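Bench notebook, utensil stand
11/1/25

Carrying on from the October notes. The steel stand from Rastcombe is back on the white board, same table as before. It's the one with the wheel-shaped top and the dished base. I've been calling it the Clanden because that was on the order sheet, line 2392. The chrome one that came with it is still in its carton and I haven't touched it.

Weight first. 1660 g on the shipping scale with nothing hung on it. I'd guessed lower. Most of that has to be the base, as the pole on its own felt light when I had it apart for cleaning. The threads at the foot were gritty. Wiped them out, one drop of oil, put it back together hand tight.

Strainer next. Of all the utensils in the bin it's the most awkward one to hang. The mesh is wide for the length of the handle, so whatever is on the neighboring hook gets pushed aside. The ladle and the slotted spoon sit fairly close to the pole and stay out of each other's way. The strainer wants more room than that.
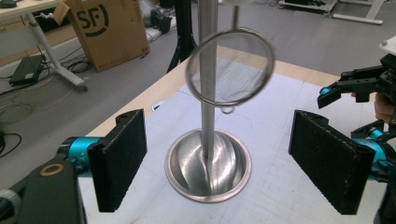
I'd leave the hooks on either side of it free. That costs places, and on a small kitchen stand the places are the whole reason to buy one. The other choice is to turn the strainer so the mesh lies along the pole, but then it knocks against the steel each time something else is lifted off. The noise is worse than the knock. Checked the mesh afterward under the lamp and found no broken wires.

Notes on hanging, for whoever picks this up next:

1. Hang by the end of the long handle. The little loop on the far side of the ring is for resting it over a bowl. It does fit on a hook, but then the handle sticks out at the bottom and gets caught on sleeves.

2. Let it stop swinging before adding the next piece. Going too fast is how I got the ladle and the strainer tangled last time.

3. Heavy pieces opposite each other. With the ladle and the masher on the same side the stand leans a little when pushed. It didn't go over.

4. The knob on top works loose if you turn the stand by it. Turn it by the pole.
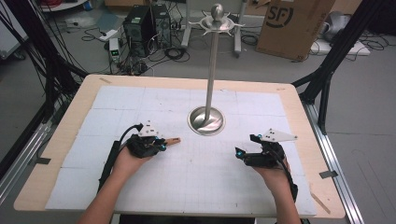 Base and marks

The polish on the base shows every fingerprint. A dry cloth smears them, a damp one followed by a dry one is fine. There are a few hairline scratches in the dish that were there when it came out of the carton. I marked them on the receiving sheet so we don't go looking for a cause later.

The pencil grid on the board is getting faint and should be gone over before the next session. Use the long ruler, the short one has a nick in it.

Still open

Paleo wants the hook wear figures at 3000 lifts. We are nowhere near that and I don't want to estimate it.

The Moldovan enamel set has thicker handle loops, almost 6 mm by the calipers. Tried one and it went on, but tight enough that I needed my other hand on the pole to get it off again. Try the rest of the set before saying anything to Rastcombe.

Ask about a spare knob. Strainer goes back in the bin with the ladles, handle up.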